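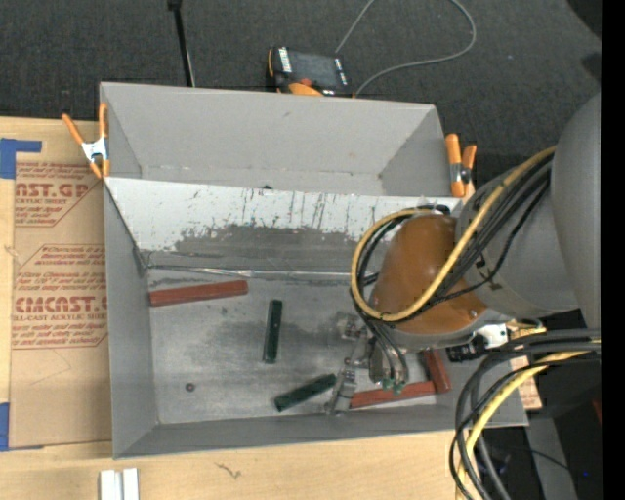
4.2 What changed at the station

Before the cell went in, block sorting at the Clandham site was a two-person job. One person tipped, one picked and called out the color. Now the arm picks and one operator stays with it. The second post moved to packing. We wanted to know what the remaining operator does all shift, because the time sheets only say "cell, attended".

We sat with the operators through June, early and late shifts. Notes by hand, typed up the same evening. Coding by the first author and C. Courtois, disagreements talked through until settled. In total 1,341 logged actions from 57 shifts.

Most of it is not sorting. Biggest group of actions is what the operators call nursing: nudging a block off the bin wall, checking the clamps, moving a cable bundle that has crept, waiting with a hand near the pendant. Figure 3 shows the bin during a pick, five blocks left on the front floor, two green and three reddish. One of the reddish ones lies along the front wall with the gripper partly over it. Operators said blocks along a wall were the ones they watched. Blocks out in the open they mostly ignored.

Figure 3. Front compartment during a pick. Sloping divider behind, orange-handled clamps near both ends of it. Control pendant on the floor behind the bin.

The pendant matters more then we expected. Under the old setup there was no device to hold and no one could stop the line without walking to the Jardine panel by the door. With the cell, whoever is nearest the pendant is in charge, in practice if not on paper. Two operators told us seperately that they feel responsible for the arm's mistakes but get no credit for its good runs. The Gasar count sheet, still in use, has a column for blocks sorted and none for stops, so a shift full of small rescues looks the same as a quiet one.

Talk dropped off too. Calling out the color had been a chore, also the main reason to speak. Several missed it. One did not, said her voice was gone by lunch most days and she was glad to be rid of it.

Training: 30 minutes with the vendor, Cudau, then learn from whoever had the shift before. Handover notes were short. "Watch left wall." "Slow today." Nothing on what to do about it. Newer staff stopped the arm earlier and more often, older hands let it try again first. Supervisors read the early stops as nerves. We are not sure that is fair, see 4.3 for the stop data split by tenure.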